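Reviews > Robot arms > Kitchen handling kits
Search posts Go
Print this | E-mail this

Judite Valente
Gitley counter kit, notes after 285 cycles. Arm, two-finger gripper, wrist camera. Firmware from June.

Soft items: force limit left at default. The Kimaro grips cost extra and I skipped them.

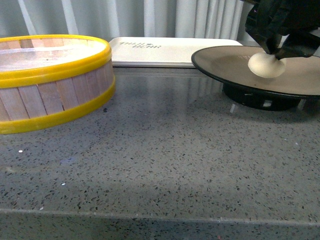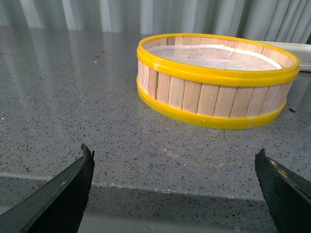
Slatted drum with yellow bands, both views; cream item on the plate in the first only.

Glossy counters need the exposure lock. Set it before calibrating.

Daltmont quotes 2000 cycles per finger pair. Will post wear at 1543.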